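Section 4. Setting up a conflict timeline in Clisingate

This section covers building a timeline from wartime archive records and publishing it to a reading group. You need an editor account and at least one imported collection. The steps below use the Chiba collection, which holds more than 3,000 scanned letters, ration orders and local notices.

4.1 Create the timeline

1. Open the Archive tab and select New Timeline.
2. Enter a title. Titles are limited to 40 characters.
3. Under Scope, choose Theater, Front or Locality. Scope can't be changed after the first record is attached.
4. Set the date format. Use Month Only for records with no day given, such as a notice marked "November".
5. Select Save Draft.

Note: Drafts are visible only to editors. Readers see nothing until step 4 of 4.3 is complete.

4.2 Attach and label records

1. Select Add Records and mark the items to attach. Up to 20 can be attached in one pass.
2. For each item, fill in Issuing Side. If the author of a document is disputed, choose Contested and name both claims in the Notes field.
3. Fill in Source Type: official order, press, private letter or later testimony.
4. For casualty figures, enter the number exactly as printed and cite the page. Do not average figures from different sources.

Caution: Changing Issuing Side on one record changes it on every linked copy. Use Unlink first if the copies came from different archives.

Caution: Place names are stored as written at the time. Entering a modern name in the Original field overwrites the old one, and Undo does not restore it. Put modern names in the Current field.

4.3 Review and publish

1. Run Check Labels. Records with an empty Issuing Side are listed in red.
2. Correct or remove each listed record.
3. Assign a second reviewer. An editor can't review his or her own draft.
4. After the reviewer signs off, select Publish.
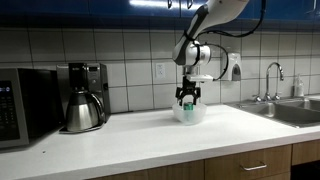

Sachiko Nomura: Check Labels passed on my draft, but 18 letters still show up under the wrong side. They were captured mail, so the stamp is from one army and the writer from the other. Which one goes in the field?

Reply: Enter the writer's side under Issuing Side and the stamp under Held By. Check Labels tests for empty fields only and does not compare the two.

4.4 Withdraw a timeline

1. Open the published timeline and select Withdraw.
2. Enter a reason. Readers see this text in place of the timeline.
3. To restore it, repeat 4.3 from step 1.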